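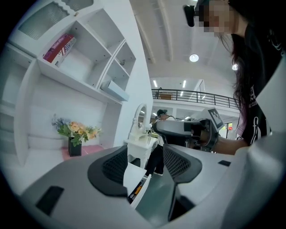
**Figure 3.** Paired collection with two hand-held grippers, Indale course project. The device in the foreground has black mesh-textured pads on its fingers; the second carries a square fiducial tag.

### 3.2 Collection protocol

Students enrolled in the Indale course worked in pairs, each operating one hand-held gripper (Figure 3). Every pair was allotted 13 sessions and asked to record up to 200 grasps of small household goods. Trials in which the tag left the partner's field of view for longer than two seconds were discarded at the labelling stage. The final set comprises 469 demonstrations from 19 students. Finger aperture was normalised per device, as the Mamindale and Vestamcombe units differed in travel. Calibration followed the Yeoh procedure and was repeated whenever a finger pad was replaced.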